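Clidia folding cell

The Clidia folding cell is a small cloth-handling station developed at the Prorix workshop in Villanueva and used to teach robot arms how to fold light fabrics such as curtain panels, scarves and table linen. It was first put together by Emiliano Riquelme, who had spent many years mending sewing machines before he came to robotics, and the cell still carries a good deal of his fondness for parts that can be taken off with a single wrench.

Setup

The station is built around a square table with a flat, pale board laid over the top, and the cloth to be folded is spread on the board before each round. Setting up begins with the hand-held grippers, which a person wears out far sooner than anyone expects (the finger pads go first, bless them). Each gripper is opened and closed fully 2 times so that the software can learn its range, and the cable is then checked along its whole length for kinks.

Care and repair

Finger pads are changed after 2000 closings, or earlier if the cloth begins to slip. The pads come from Dastwood under part number 513, and the older 1794 pad will also fit, though it is a little stiff and tends to mark thin cloth. The mounting plate on top of each gripper should be snug but never forced, and most of the tracking trouble reported over the years has been traced to a plate that had worked itself a hair out of line. The board is wiped down each evening, and every July the whole cell is taken apart, cleaned and lovingly put back together.

Folding by hand with the grippers, one at each side of the near edge of a leaf-print cloth, with an orange strip running straight across between them.

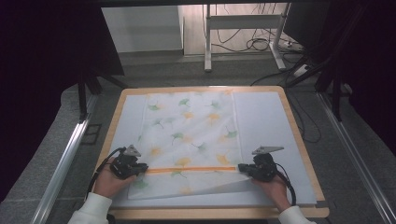

Can the finger pads be changed without setting the gripper's range again?

New pads are slightly thicker than worn ones, so the range has to be set again each time, a job that takes only a moment once the cables are plugged in.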